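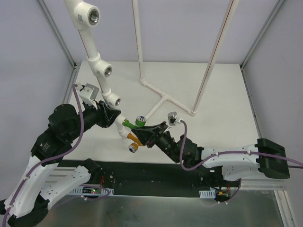 Darius Grīnberga chega à conversa com os auscultadores ainda ao pescoço e uma caixa de discos debaixo do braço. Passou a noite a gravar o último lado de Pallska, o disco que vai tocar ao vivo em outubro, e quer falar dele antes de se sentar. "Ontem, às três da manhã, encontrei finalmente a linha de baixo da quarta faixa. Andava atrás dela desde o verão!"

Quem o conhece das noites do Gavurel sabe que ele não poupa energia. O clube leva 596 pessoas e, na última sessão dele, ninguém parecia querer ir buscar o casaco. Darius tocou cinco horas seguidas, do dub mais lento até um final de house acelerado que pôs a pista inteira de braços no ar. "Eu não preparo alinhamentos. Levo 71 discos, sempre 71, é o que cabe na caixa, e depois vou ouvindo a sala", conta.

A caixa vem de casa do tio, que tinha uma loja de eletrodomésticos e vendia singles ao balcão, entre ferros de engomar e rádios. Foi lá que ouviu soul pela primeira vez, aos nove anos. "Punha o mesmo lado B até os clientes reclamarem. Acho que ainda faço isso, só que agora os clientes dançam."

Pallska sai pela Derkach, editora pequena que prensou 1.160 cópias em vinil do disco anterior e as viu desaparecer num mês. Darius fala dela com um carinho enorme. "Ligam-me para discutir o som de um prato de choque durante uma hora. Onde é que se encontra gente assim?" O álbum tem duas vozes convidadas, muito órgão e uma secção de sopros gravada de uma só vez, com os músicos em círculo. Ouvi três faixas ainda por misturar e a segunda é uma maravilha - começa quase sem nada, só palmas e um piano desafinado, e quando entram os trompetes apetece levantar da cadeira.

Às terças, dá aulas gratuitas de mistura no Luston, um antigo cinema de bairro onde só havia 2 pratos e uma mesa emprestada quando abriu a primeira turma. Os alunos têm entre 14 e 70 e tal anos. "Há uma senhora que mistura fado com techno e, palavra de honra, funciona. Já lhe pedi para abrir uma noite minha", diz, a rir. Ela ainda não respondeu.

Pergunto-lhe se não se cansa, entre o estúdio, a cabine e as aulas. Pensa um bocado. "Canso-me das viagens, dos aeroportos, de carregar a caixa. Da música, nunca. Há sempre um disco que ainda não ouvi." Depois abre a caixa, tira um single sem capa e pergunta onde está o gira-discos.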